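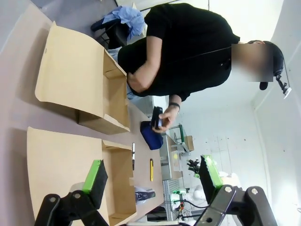

Unit 4: Running a Small Outdoor Music Festival

Reading before class: the Hurkport case in the course pack, and the site plan that goes with it. Bring the plan with you, as we will be marking it up.

1. Where the outdoor festival came from

Most of the early outdoor festivals grew out of something that already existed: a jazz weekend, a county fair, a folk club with a field next door. The organizers knew how to book acts. They knew much less about water, toilets, parking and mud. Prarcombe is typical. It started as a one-night folk concert with a borrowed stage, and the second year it drew over 3,000 people to a site with one gate and one farm track.

The farm track matters more than the lineup for our purposes. Crowds can be let in slowly over an afternoon, but they all leave at the same time.

2. Capacity

Capacity is set by the weakest part of the site. Work it out separately for:

- the viewing area in front of the stage
- exits, with the largest one assumed blocked
- toilets and drinking water
- the road out

Take the lowest of these as your number. At Hurkport the field could hold far more people than the lane could, and the license was set at 1,000. Students often want to average the results. Don't.

3. Booking and the running order

Headliners are booked first, often in November for the following summer. Support acts are filled in afterward. The Jindano weekend used one stage and 6 acts a day, with changeovers written into the public schedule. A single stage means every late start pushes back everything after it, so the evening slots need slack. Two stages solve that problem and bring in sound bleed, a second crew and a second power supply.

Read the contract rider early. Power and load-in times are the parts that cost money if you find them late.

4. Weather

Decide in advance who can stop the show, and write the name down. Grímsdóttir's chapter in the course pack covers wind limits for temporary roofs. You need to know what the limit on your own stage is and who is reading the wind gauge. You don't need to memorize her tables.

Rain is mostly a ground problem. Straw and track matting have to be on site before the rain comes, because the truck that brings them will get stuck too.

5. For next time

Using the Hurkport plan, mark the emergency route and move anything that sits across it. Then write one page on which of the limits in section 2 sets the capacity and what you would spend first to raise it. Hand it to Lino Colombo at the start of class. Late work goes in the box outside the department office.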